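**Textile Care and Handling, Unit 6: Drape and Crease Recovery**

Reading for this unit: Gbeho handout, section 9. Bring it to lab.
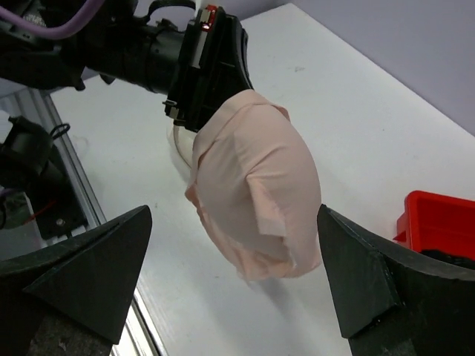

Drape is the way a fabric falls under its own weight. It depends on fiber, yarn twist, weave or knit, and finish. Stiffness is measured separately, by bending length.

**Terms**

- *Drape coefficient*: share of the ring area covered by the shadow of the hanging sample. A low value means a limp fabric.
- *Bending length*: half the overhang at which a strip bends to the set angle of the tester.
- *Crease recovery angle*: angle the fabric opens to after a folded strip is loaded and released. Report warp and weft separately.

**Finishes**

Resin finishes on cotton raise crease recovery and lower tear strength. Softeners lower bending length. Starch raises it and comes out in the wash.

**Lab procedure**

1. Condition samples overnight in the Ziltitz cabinet.
2. Cut strips along the grain, away from the selvage.
3. Fold, load, release, and read the angle at the end of the recovery period.
4. Repeat face to face and back to back. Record all readings before averaging.

Sample cloth is lot 381. Do not iron it. Lab sheets are due Wednesday, November 2, 2022.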